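Walking group news

The lake on Brumau: what we know so far

May 24, 2018

Several members asked after the spring talk for a written version of what was said about the lake on Brumau, so this is a short one.

Brumau is the long, low island most of us know from the ferry. From the water it looks like a single ridge with a dip in the middle. The dip is the old crater, and it holds a lake called Shahbazi. The lake has no river running in and only one small stream running out, on the south side, which is dry for most of the summer. Its water comes from rain and from a line of springs under the north bank. You can find the springs in cold weather by the patches that stay free of ice.

The surface of the lake stands 665 feet above the sea. Older maps give a lower figure, and the path signs still use it. The signs are wrong and the council has been told.

Skye Baird gave most of her talk to the question of age. The rock that forms the rim is very old, but the lake is not. Mud taken from the bottom shows a band of ash, and below that band there is no lake mud at all, only broken stone. The ash came down roughly 3,000 years ago, so the hollow has held water only from then on. Before that it was probably a dry bowl with holes in the floor, and rain went straight through. The ash settled in the gaps and sealed them.

There was a question from the floor about whether the lake could drain again. Skye's answer was that it could in principle, if the floor cracked, but that the level has hardly moved in all the years it has been measured. The gauge is an iron post on the east shore with marks cut into it. Please do not tie boats or dogs to it.

There are two islets in the lake. The larger, Astine, has birch and rowan on it and a ring of stones at the western end. The stones were once said to be a chapel. They are now thought to be a sheep pen, and nothing older than the pen has been found there. The smaller islet is bare rock and goes under in a wet winter, so some maps leave it out.

Astine has a pool of its own near the middle, which you would step over without much thought. It is peaty and does not join the lake. People who like this sort of thing will want to know that it makes the pool water on an island in a lake on an island. Skye has stood in it and reports that it comes over the boot.

The usual way up is from the Cudix landing. Take the track behind the slipway, go through the second gate and keep the wall on your left. The climb is steady for 6 miles there and back, and the last part before the rim is loose underfoot. The track on the north side is shorter but was closed after the slip in the winter and has not been reopened. There is no shelter at the top.

Birds are nesting on both shores until the end of summer and dogs should be on leads. Landing on Astine is not allowed during that time. The next group walk to the lake is in September, leaving from the landing after the first boat. Names to Skye, please, and say whether you need a lift to the ferry.

The new leaflet on the island is at the printer. We have ordered 2,000, which should last longer than the previous lot. Copies will be left at the ferry office and the library. Members can have theirs by post if they send a stamped envelope. The map inside has been redrawn, with the correct height for the lake and the closed path taken off. 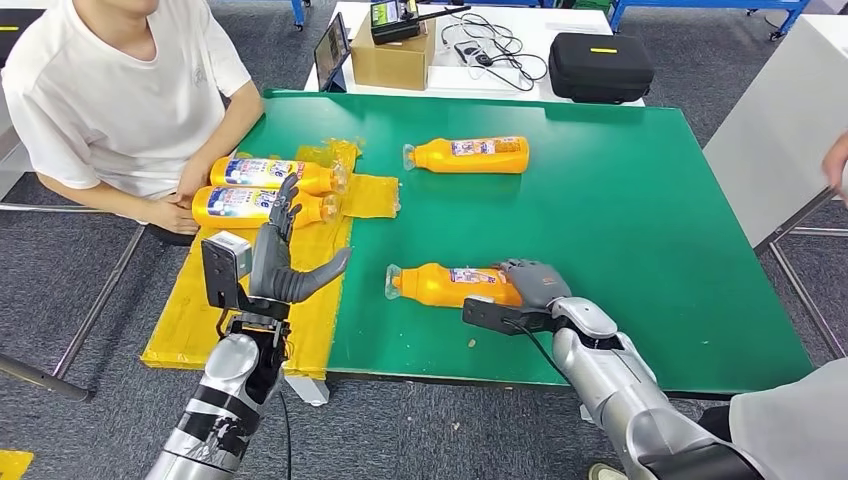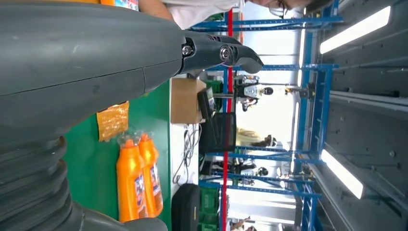
Top: orange bottles on the green table. Bottom: robot arm and gripper.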